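Clevetti Street Garden Opens Its Waiting List Again

October 4, 2025

Good news if you've been itching to grow your own tomatoes! The community garden on Clevetti Street is taking names again, and I went over to find out how it all works before the line gets any longer (it was already out to the sidewalk when I got there, so wear comfortable shoes).

The garden has 100 plots and most of them are staying with the people who have them now. What's new is the strip along the back fence, where the old parking spaces used to be. The asphalt came out in April, and the soil has had all summer to settle. Eight new plots are going in there, and they get the best sun on the whole block if you ask me.

A plot costs $200 for the year, water included. You can pay in two parts, and you can split one with a neighbor, so I'm already working on mine. Peppers, corn and squash all do well over there, though carrots can be stubby in the heavier beds. 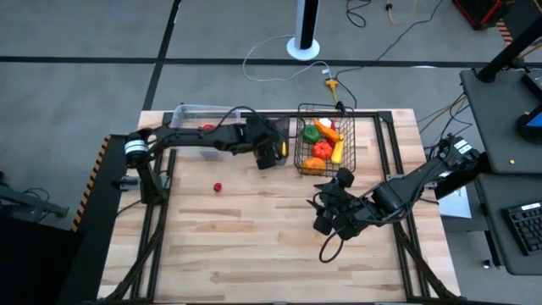 Leire Echevarría told me the price is fine by her but the hours are not, and that anyone with a day job needs the gate open past six in the summer. She has asked for a key code twice now. I'm with her on that one! Hüsnü Keskin, who runs the sign-up table, said a code lock is on the list for spring, as long as the money holds out.

So far 267 people have put their names down, and the drawing for the new plots will be held in the garden shed at the end of the month. You don't have to be there to win. If you do get a plot, you'll have two weeks to pay the first half before it goes to the next name. Forms are in the box by the gate, and please bring your own pen, the one on the string is out of ink.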